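Sat 21 February
To: Calloway sewing and mending list
Subject: Re: Washing new cotton before cutting out?

Hello all,

Somebody wrote:
> I've bought six metres of plain blue cotton from the Ramora
> sale and I'm itching to get started. Do I really have to wash
> it first? The last lot I didn't bother with and the shirt was
> fine for a month, then the cuffs crept up my wrists. Also, is
> it worth going to Dritville for thread?

Oh, I do feel for you over those cuffs! I've been sewing shirts since I was at school and I still have one from years ago that would only fit a child now, so yes, please wash it, and wash it the way you mean to wash the finished shirt.

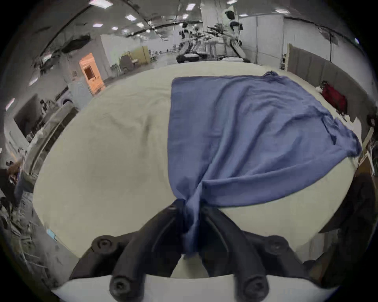
If you're a forty-degree household, do it at forty, and if you tumble dry (I know, I know, but we all do in January) then tumble the cloth as well. I run a zigzag down the cut ends first, or you'll be picking threads out of the filter until Easter. Some cottons want a second wash too, the looser ones especially.

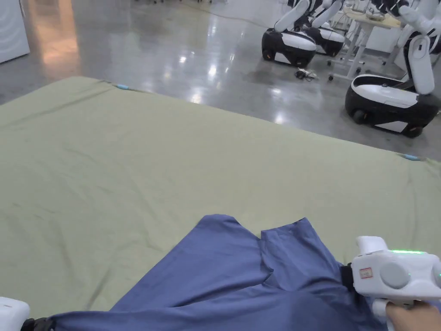

As for Dritville, I'd go for the buttons and get the thread nearer home. The bus takes an age and the shop shuts for lunch, and they'd put the 1,000 metre reels up again when I was last in. Bikum do a perfectly good polyester one and the blues are a lovely range, though do take a snippet with you and hold it up by the door, where the light's better.

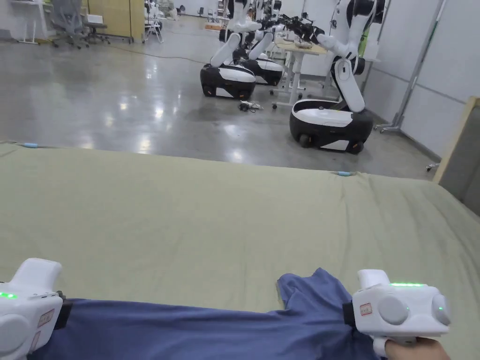
One more thing while I'm rambling on: press it while it's still a bit damp, along the grain, and let it lie flat overnight before you pin anything. I've got the old Ramora collar pattern too, the one with the separate stand, if you'd like to trace it. I can bring it on Thursday.

Warmest wishes to everyone, and happy cutting out!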